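Boards > Officer Entry > Coaching and Prep
Thread: Wollach 6 week interview course, worth it?

birchlane_09
5 January 2022
I have a selection board coming up and the Wollach people keep emailing me. Their page says 793 candidates "recommended" after taking the course. Has anyone here paid for it? I'm over the usual age for a first commission so I probably get one shot.

tentpeg
793 out of how many? Over how many years? I asked them twice and got a brochure both times.

Groltska
I took it. The mock interviews were good and the fitness plan was okay. I passed my board. Would I have passed without it – no idea, and neither do they.

tentpeg
Right, and you'd be in the 793 either way. Anyone who sat in on one free webinar probably is too.

sadeghi_m
You two are being hard on them. Pejman Nouri runs the group exercises and he gave me more useful feedback in an hour than I got from a year of reading this board. I froze up in planning tasks before that.

tentpeg
Glad it helped. One good instructor doesn't make the number on the front page mean anything.

birchlane_09
What about the age question? The salesman told me waivers are "routine" for people with a degree.

Groltska
He told me that too. Get it in writing from the recruiting office, with the name of the person who signed it. A coaching company can't waive anything.

Birnstead
Agree with Groltska. I spent more than 60 hours on prep before anyone checked my date of birth against the cutoff, and I was over by a month. The course fee was not refundable. I've been suspicious of every one of these outfits since.

sadeghi_m
That's on you for not reading the notice though?

Birnstead
Partly. They had my birth date on the intake form and took the money anyway.

birchlane_09
OK, calling the recruiting office first. If they say yes I might just pay for the mock interview, it's 185 by itself.

tentpeg
Ask if Nouri is the one doing it. Last I looked the page only said "a senior assessor".
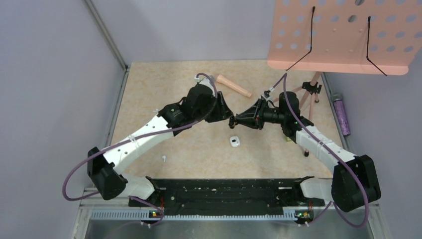

Two arms, grippers nearly touching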